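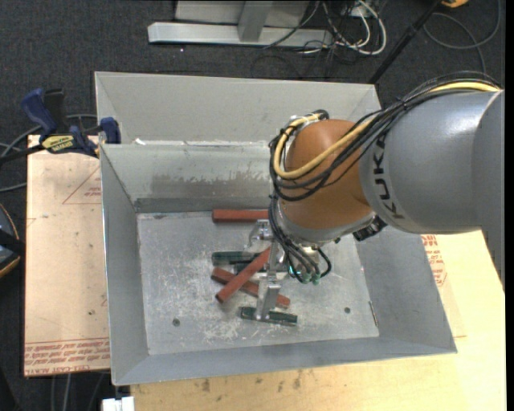
Section 4 – Setting up the Nurno dehumidifier (basement and crawl space)
9th January
By Catríona Horgan

Read section 3 first if the unit came on its side. Stand it upright overnight, then start here.

1. Pick the spot. Level floor, 15 inches clear on the grille side. Not under a shelf that drips.
2. Peel the tape off the bucket and float. Blue tape, two strips, one is behind the bucket and easy to miss.
3. Push the bucket in until it clicks. No click, no start.
4. Plug straight into a grounded wall outlet. No extension cord.
5. Press POWER. Fan first, compressor after a few minutes. Normal.
6. Set humidity to 50. Go lower only if the walls are stone.

Note: the display shows room humidity, not the setting. Hold the arrow key to see the setting. Orest Sydorenko had four calls on this in November alone so it's going in the manual.

Drain hose (optional)

7. Unplug. Take the bucket out.
8. Unscrew the cap at the back, keep the rubber washer. Spare washers are part 649, order from the Fodor counter.
9. Thread the hose on by hand. Hand tight only – pliers crack the collar.
10. Run the hose downhill all the way to the floor drain. Any loop and it backs up into the bucket.
11. Bucket back in, even with the hose on. The float switch needs it.
12. Plug in. Check for drips at the collar after an hour, and again the next moring.

CAUTION: do not run below 41 degrees. Coil ices up. If it does, switch off, leave the filter out, let it thaw. Don't chip at it.

CAUTION: bucket water is not for drinking, pets or the iron.

Filter

13. Slide out from the top. Rinse under the tap, cool water, no soap.
14. Dry completely before it goes back.
15. Clean every 240 hours of running. The light comes on by itself, hold FILTER to clear it. New filter at 400 hours if you have a dryer or a workbench in the same room.

Note: older Teten units have the filter at the side and no light. Same rinse, just write the date on the lid.

If the bucket light stays on with an empty bucket, the float is stuck – wiggle it, reseat, try again. Still on, see secton 6 or ask for Ottó Jakab at the Prerkmont desk.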